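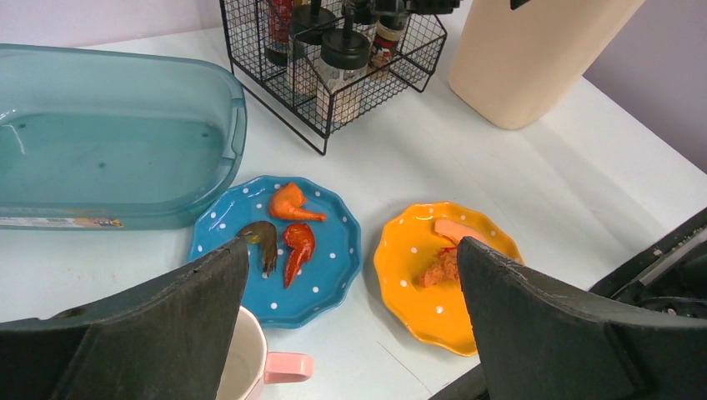
My sister swears you can mail dinner plates flat in a stack if there's enough newspaper between them, and the guy at the Stollevitz shipping counter told me no way, always on edge. So which is it? I have a bunch of ceramic plates going across the country in June and I already lost 2 on the last trip (I'm still mad!). Postage was quoted at nearly $109, so I'd like them to get there in one piece.
posted by teacupmama

warero_resident
On edge, like records in a crate. Wrap each one by itself, crumpled paper on the bottom of the box, more on top, then shake it. If you hear clinking, open it up and add paper. I've done six boxes like this out of Warero and had one chip, and that was a gravy boat so I don't count it.

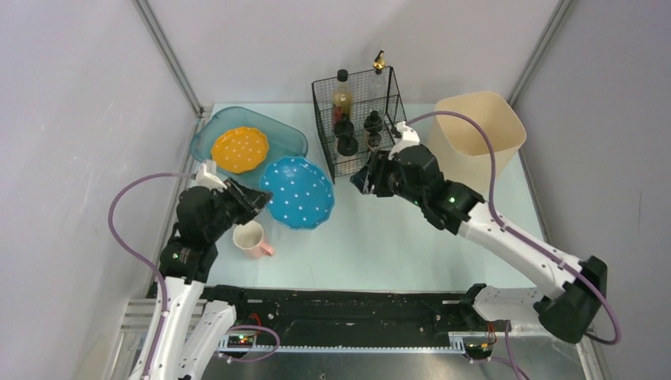 Scalloped plates, orange one in the tray

boxesandboxes
Agree with on edge. Wavy rims chip easier than plain ones so I fold an extra strip of paper over the rim before wrapping. Double box if you can stand it.

latebus
just buy new ones when you get there lol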